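Cloth on a desk: does the mouse pad go on top or underneath?

Home Office and Small Spaces > Desks and Tables

Started by sovik_table, August 2019

sovik_table wrote:

We moved into a smaller unit in March and the desk didn't come with us. I now work at the table in the front room, which has a white cloth on it with grey cartoon figures. The cloth is staying. It covers a finish that marks if you look at it the wrong way, and the rest of the household likes it.

My trouble is the mouse. On bare cloth the pointer jumps, and when I drag something across the screen the cloth bunches up in front of my hand. I bought a round pad with a purple rim and put it on top. The pointer is fine now but the pad creeps. By lunch it has moved a fair way toward the wall and taken the cloth with it.

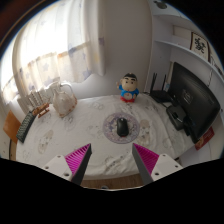
Does a mouse pad work better on top of a tablecloth or under it?

On top, with something grippy under the cloth so the two layers can't slide. A pad under the cloth gives you a flat spot but the mouse is still reading fabric.

The grippy layer was my neighbour's advice, and I haven't bought any yet. Before I spend money I would like to hear from people who have used a cloth on a work table for longer than I have. I'd also like opinions on where to put everything else, as there are ornaments on the table too.

avunby_flat7 wrote:

Your neighbour is right. I used Avunby shelf liner, the rubbery kind with holes in it, cut a bit bigger than the pad and laid between the table and the cloth. You can't see it and the cloth hangs the same as before. One roll did my table and two kitchen drawers.

Pull the cloth tight before you set the pad down. If you leave wrinkles under the pad you'll feel them as little bumps when you move the mouse.

plainpine wrote:

I disagree with the whole setup. A tablecloth is for meals. If the finish is delicate, have it redone or get a sheet of clear vinyl cut to size. You can wipe vinyl, and the mouse pad will sit still on it with nothing underneath.

sovik_table wrote:

I'm renting and the table came with the place, so I won't be refinishing it. I had vinyl on a kitchen table years ago and my forearms stuck to it all summer.

plainpine wrote:

Fair enough on the refinishing. I still think vinyl would do it. They make a matte one now that doesn't stick as much.

edgeofthetown wrote:

Matte vinyl still sticks, only more slowly.

On the creeping - how big is your pad? A small round one moves more because your hand goes off the edge and pushes it on the way back. I changed from a round one to a long Edach desk mat that runs under the keyboard as well. The weight of the keyboard holds it down. It hasn't shifted since.

sovik_table wrote:

Round, and not large. I like the look of it, so I'll try the liner first and think about a long mat if that fails.

quillandkettle wrote:

Another vote for shelf liner. Something else that helped me was clips on the edge of the table, the sort sold for picnic tables. Two on the side where you sit and the cloth can't travel. The metal ones scratch, so get plastic.

I would not put the pad under the cloth. I tried it for a week. The cloth slid over the top of the pad and that was worse than no pad at all.

avunby_flat7 wrote:

Clips work on a straight edge. On a curved edge mine popped off.

sovik_table wrote:

There's a big round table with the same print of cloth on it, and the ornaments live there for the most part. I sometimes take the mouse over to it when I want more elbow room. So clips might be a problem on that one.

plainpine wrote:

How many tables do you have in this small unit?

sovik_table wrote:

Enough. The ship and the big shell have to stand somewhere.

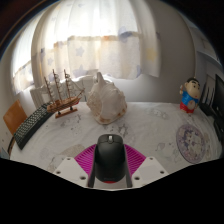
Ornaments on a working table

quillandkettle wrote:

Splitting this bit off under its own heading as it was a separate question.

My rule is that nothing with rigging goes within reach of the mouse hand. I had a model boat on my desk and caught a line with my sleeve more than once. Put it at the back, side on, so the long pole at the front isn't pointing at you. Shells are no trouble. A heavy one will hold the cloth down for you, so put it wherever the cloth tends to lift.

edgeofthetown wrote:

Felt dots under the shell. The rough underside of mine pulled threads in a linen cloth and I had to turn the cloth around to hide it.

sovik_table wrote:

Good point about the threads, I'll check. The ship is on its own wooden stand and the base is flat, so I don't think it's hurting anything. It's already toward the back.

plainpine wrote:

I'd clear the lot off. Dust collects in the rigging, and then you're cleaning a ship instead of working.

quillandkettle wrote:

A soft paintbrush does the rigging in a few minutes. Some of us like having things to look at.

tablelamp1000 wrote:

Has anyone mentioned washing? If the cloth comes off every couple of weeks, everything on it has to come off as well: monitor, router, cables, the works. I bought a second cloth, a Yazıcı one in plain cotton, so at least I'm not waiting on the dryer with a bare table. Take a photo of where the cables go before you unplug anything.

sovik_table wrote:

That's the part I dread. The monitor and router are both on the right side of the work table. Last time I folded the cloth back from the left and only washed the spot by hand.

tablelamp1000 wrote:

Spot washing is fine for tea. It won't do for a whole month of forearms.

sovik_table wrote:

Update. I cut the liner bigger than the pad as suggested, pulled the cloth flat and put the pad back. I worked a full day on it. The pad moved a little, nothing like before. The front edge of the cloth still shifts when I lean on it, so I'll get two plastic clips for that side. The round table I'll leave alone.

edgeofthetown wrote:

Glad it's better. If it starts creeping again, wash the liner in the sink with dish soap. It loses its grip when it gets dusty.

plainpine wrote:

Matte vinyl. I'll leave it there.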